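연필꽂이

연필꽂이는 연필, 볼펜, 형광펜, 자, 가위처럼 길쭉한 문구를 세워서 보관하는 통을 말한다. 필통이 들고 다니는 물건이라면 연필꽂이는 책상 위에 눌러앉아 사는 물건이다. 펜꽂이, 펜통, 연필통이라고도 부르는데 나는 어릴 때부터 연필꽂이라고 불러서 이 글에서도 그냥 그렇게 쓰겠다. (우리 어머니는 아직도 '연필통'이라고 하시고, 그러면 나는 꼭 뚜껑 달린 필통부터 떠올린다.) 이 항목은 내가 문구 위키에 쓰는 네 번째 글인데, 지우개 항목보다 훨씬 신나서 썼다는 점을 미리 밝혀 둔다!

이름과 구분

한국어에서는 '꽂이'라는 말이 들어가니까 꽂아 두는 물건이라는 게 바로 드러난다. 책꽂이, 우산꽂이와 같은 식구다. 영어로는 pencil cup, pencil holder, pen pot, desk tidy 같은 말을 쓰는데, 칸이 여러 개로 나뉜 건 보통 organizer 쪽으로 부르는 편이다. 이 글에서 다루는 건 주로 칸이 없는 둥근 통이다. 칸이 나뉜 것은 '데스크 오거나이저' 항목을 따로 만들 생각인데 언제가 될지는 모르겠다.

붓을 꽂아 두던 필통(筆筒)도 넓게 보면 조상쯤 된다. 대나무나 나무, 도자기로 만든 옛 필통은 박물관에서 종종 볼 수 있고, 투각으로 무늬를 뚫어 놓은 백자 필통을 보면 지금 쓰는 구멍 숭숭한 철망 연필꽂이와 어딘가 통하는 데가 있다. 물론 둘이 직접 이어진다는 얘기는 아니고, 그냥 내 눈에 그렇게 보인다는 말이다.

재질

금속 철망. 가는 철망을 둥글게 말고 위에 테를, 아래에 바닥을 붙인 것이다. 메시 연필꽂이라고도 한다. 색은 검정이 압도적으로 많고 은색이 그다음이다. 값이 싸고, 떨어뜨려도 깨지지 않고, 안에 뭐가 들었는지 밖에서 대충 보인다. 사무실에 가면 으레 있는 그것. 단점은 먼지다. 망 사이에 먼지가 끼면 닦기가 정말 귀찮다. 그리고 0.5밀리 샤프심을 그냥 넣으면 망 사이로 빠져나온다. 해 봐서 안다.

플라스틱. 제일 가볍고 색이 다양하다. 가벼운 만큼 가위를 꽂으면 휘청하는 제품이 있다. 투명한 것은 안이 잘 보여서 좋은데 볼펜 잉크가 한번 묻으면 계속 눈에 거슬린다.

나무. 책상 분위기가 확 살아난다. 문구점 Vanhove에서 산 네모난 나무 연필꽂이를 몇 년째 쓰는데 모서리가 닳으면서 더 예뻐졌다. 젖은 붓을 꽂으면 안 된다. 바닥에 얼룩이 남는다.

도자기와 유리. 무거워서 잘 안 넘어진다. 대신 펜을 던져 넣는 버릇이 있는 사람에게는 소리가 크다. 이 나간 머그컵을 연필꽂이로 돌려쓰는 집도 많고, 나도 이쪽을 좋아한다. 손잡이에 고무줄을 걸어 둘 수 있는 건 덤이다.

종이. 두꺼운 골판지나 휴지심으로 만드는 수제품이 대표적이다. 초등학교 만들기 시간의 단골인데, 휴지심은 바닥이 없어서 두꺼운 종이를 따로 붙여 줘야 한다. 풀이 마르기 전에 가위를 꽂으면 바닥이 쑥 빠진다.

크기와 균형

연필꽂이를 고를 때 사람들이 의외로 높이를 안 본다. 너무 낮으면 긴 물건을 꽂았을 때 입구 쪽으로 무게가 쏠리고, 너무 높으면 몽당연필이 바닥으로 사라져 버린다. 나는 새 연필을 꽂아서 절반 조금 못 되게 위로 나오는 정도를 좋아한다. 지름은 손가락 두세 개가 편하게 들어가야 바닥에 떨어진 클립을 꺼낼 수 있다.

바닥이 막혀 있고 테가 단단한 철망 통이라면 긴 것 하나만 꽂아도 대체로 잘 선다. 문제는 여러 개가 한쪽으로 기울 때다. 그럴 때는 무거운 가위를 반대편에 넣어 주면 된다. 동호회의 Yanti Lau 씨는 바닥에 동전을 깔아 둔다고 한다. 따라 해 봤더니 꽤 괜찮았는데, 자판기 앞에서 그 동전이 자꾸 생각난다는 부작용이 있다.

무엇을 꽂는가

이름은 연필꽂이지만 연필만 꽂는 사람은 본 적이 거의 없다. 볼펜, 매직, 칼, 자, 붓, 안경닦이를 돌돌 만 것, 빨대, 효자손까지 꽂힌다. 길고 알록달록한 물건을 하나만 꽂아 두면 그것만으로 책상 장식이 되기도 한다. 특히 하얀 책상에 검은 철망 통을 놓고 분홍색처럼 튀는 색을 하나 꽂으면 참 산뜻하다. 철망은 속이 비쳐서 통 안에 들어간 부분의 색까지 보이니까 더 그렇다.

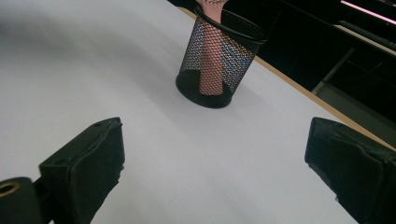

반대로 가득 채우는 쪽도 나름의 맛이 있다. 우리 동호회 게시판에서 '꽉 찬 통파'와 '한 자루파'가 목요일 밤에 한참 다툰 적이 있는데, Reginald Nakamura 씨가 자기는 통을 두 개 쓴다고 하는 바람에 싱겁게 끝났다. 나는 굳이 따지자면 꽉 찬 통파였다가 요즘 슬슬 넘어가는 중이다. 자주 쓰는 것만 밖에 두고 나머지는 서랍에 넣으니까 펜 찾는 시간이 줄었다.

연필은 심을 위로 꽂느냐 아래로 꽂느냐도 오래된 논쟁거리다. 위로 꽂으면 심이 덜 부러지고 어떤 연필인지 바로 보이지만 손을 찔릴 수 있다. 아래로 꽂으면 손은 안전한데 바닥이 새까매진다. 볼펜은 촉을 아래로 두는 사람이 많고, 만년필은 뚜껑을 닫아 촉을 위로 두는 게 보통이다. 가위는 무조건 날이 아래로 가게 꽂자.

관리

한 달에 한 번쯤 통을 비우고 뒤집어 털어 준다. 지우개 가루, 심 조각, 정체 모를 나사가 나온다. 철망은 마른 칫솔로 위에서 아래로 쓸면 먼지가 꽤 떨어지고, 그래도 남으면 미지근한 물에 주방 세제를 조금 풀어 씻은 뒤 바로 물기를 닦는다. 젖은 채로 두면 테와 망이 만나는 자리부터 녹이 슨다. 바닥에는 둥글게 자른 펠트나 키친타월을 깔아 두면 좋다. 더러워지면 그것만 갈면 되니까 정말 편하다!

비우는 김에 안 나오는 볼펜도 골라낸다. 이면지에 동그라미를 열 번쯤 그려 보고 그래도 안 나오면 보내 준다. 나는 이 단계에서 늘 마음이 약해져서 "내일은 나올지도 몰라" 하며 도로 꽂아 놓곤 한다.

같이 보면 좋은 항목: 필통, 지우개, 몽당연필 깍지, 책상 서랍 칸막이(작성 중)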